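Wotdale Tabletop Surfaces

Version notes last edited 7th December by Heike Görtz

Summary
A reference set of close views of pale wooden tabletops, collected for work on grain, gloss and small surface marks. The set holds 2810 images in 806 groups. Each group covers one tabletop – never two – under one lighting setup.

Contents
images/ – color files, sorted by group
labels.csv – one row per image
groups.csv – group number, tone, finish, light direction
CHANGES – edits after the May release

Label fields
tone: light, medium or dark, judged by eye
grain: arcs, wavy, straight or mixed
gloss: 0 to 3
marks: specks, scratches, rings; blank if none were found

Species is left out. Birch and maple could not be told apart reliably from the images, and two labelers (Lemlem Birhane, Đạt Bạch) disagreed too often for the field to be kept.

Mixed grain
Use "mixed" when nested arcs and long wavy lines both appear on the same surface. A bright band of light across the wood does not change the grain label, but it does count toward gloss. A single dark speck goes under marks, however small.

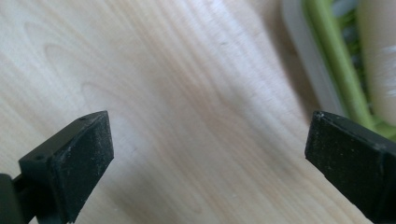 Known problems
Focus falls off away from the foreground in many files.
Gloss 1 and gloss 2 overlap. Merge them if the split is not needed.
Groups after 300 use the revised marks list; earlier groups have not been relabeled.

Contact
Anahera Bright, labels and corrections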